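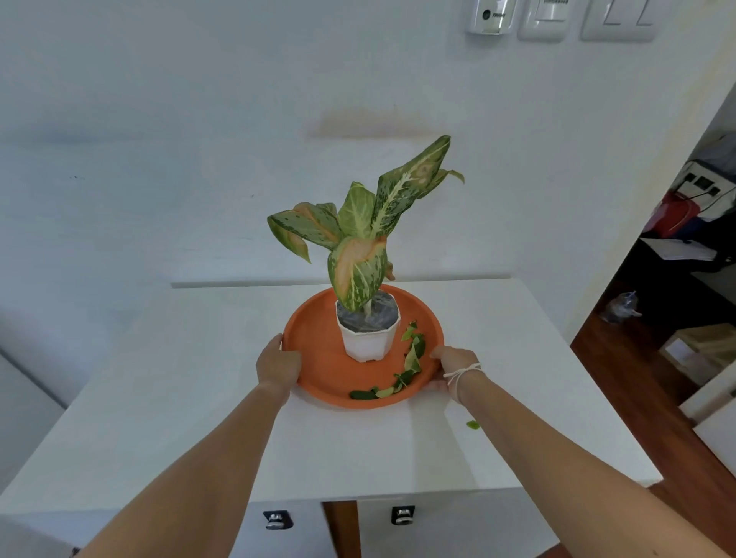

Plant task, human demo. Both hands on the saucer rim, pot still in it.

June, started 9:40

Picking up the saucer demos where Dinesh left them. Task as written on the sheet: grip the orange saucer on both sides, lift, carry to the far end of the table, set down level. Bare hands for this set, then the same thing by remote control on the Urnora arms after lunch.

Count so far is 484 hand demos kept out of 495 recorded. Of the 11 dropped, most are ones where I let go before the saucer was fully down. The trimming script cuts the end of those too early and the policy learns to release in the air. Rule from now on: hands stay on the rim for a slow count of two after contact, then back off sideways.

Grip notes. Left hand curls over the rim, right hand takes the opposite side. Lukian wants thumbs on top every time so it maps onto the two-finger grippers. Fine for the lift, awkward for the set-down. I tried it with fingers under the rim and they got pinched against the table.

Leaf bits in the saucer: leave them. We clear them in a separate task (Tresalside list, item 10) and I'd like some variety in what the lift demos look like. The one on the table stays too.

The aglaonema is wide, and the big front leaf hangs over the pot. On the remote runs the left gripper keeps brushing foliage on approach. Came in lower and from further out, better. Still slow -- nearly twice the time of a hand demo, mostly spent lining up the second gripper. Lag on the right controller again, restarted it, no change.

To do
- 100 more remote runs before we retrain
- ask Dinesh which wrist offset he used, the sheet has two values
- try the square saucer from Plustholm
- rename this morning's folder, I left it under the old task name

Stopped 4:15. Right controller is on charge.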